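Labels, Test Reports and the Small Workshop: What Conformity Assessment Looks Like from the Bottom

Student project report, Product Standards and Testing
Aileen Catacutan
19 July 2018

When I chose this topic back in the spring, my adviser warned me that standards would seem dull for two weeks and then take over my life, and I'm sorry to say she had the timing just right. I had grown up in a house where things were bought, used and mended, and I don't think I had ever wondered who decided how strong the seam on a cushion cover ought to be. By the end of the project I was turning over every cushion in every waiting room to read the label (my sister has asked me to stop).

The question I set out with was a simple one. How do small makers of household textiles find out which standards apply to them, and what does it cost them in time to show that they comply? I worked with two firms. Plasivance makes filled goods such as cushions, bolsters and floor pads, and has been going long enough to have a proper filing cabinet for its test reports. Phromma is younger and smaller and sells mostly covers and throws. Both let me sit in their offices, drink their coffee and ask the same thing three different ways, and I'm very grateful.

I also sent a questionnaire to workshops in and near Plesau. Of the 49 I wrote to, 28 answered, which pleased me very much – I had been told to expect a handful. The questions covered fiber content labels, seam strength, colorfastness and flammability, and there was a blank space at the end for anything people wanted to add. Many of them filled that space right down to the bottom margin, and two carried on over the back. 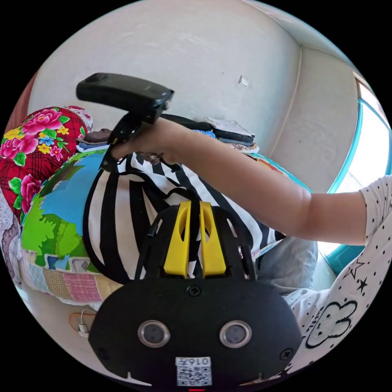

Does a small workshop have to test every batch it makes?

In most of the cases I looked at, testing was done on the type of product, with the maker then keeping records to show that later batches used the same fabric, filling and thread. A change of supplier was the usual thing that sent a product back to the laboratory.

Record keeping is where the two firms differed most. Plasivance keeps a sheet for each product with the test report stapled behind it, and when I asked for the one on a floor pad it was on the desk before I had found my pen. Phromma had everything too, but spread over emails, a notebook and the owner's very good memory. We spent a pleasant afternoon putting it in order, and I think I learned more about traceability from that than from the whole of my reading list.

The laboratory both firms use is Kolov, who kindly let me visit and gave me figures for waiting times. A seam strength test took up to 39 days from delivery of the sample to the signed report. The test itself is over in a morning. Nearly all the rest is waiting in line, and the line is longest in August, when makers are getting ready for the fall season and the lab is short of staff.

I had planned to compare costs as well, but the answers came in so many forms (per product, per year, per "whenever we remember") that I couldn't fairly put them in one table. What I could use were the written comments, 163 of them once I had split the longer ones up by topic. The complaint that came up most often was about finding the right standard in the first place. Several people had bought one, read it through and then learned that it covered a different kind of product. Price came second, and the wording third.

My main suggestion, then, is a plain-language guide, a few pages long, sorted by product and listing the standards that usually apply. Phromma's owner has offered to read a draft, and Plasivance would like a copy for new staff. I hope to have the cushion section ready before classes start again. Throws will have to wait until I understand the rules on fringes.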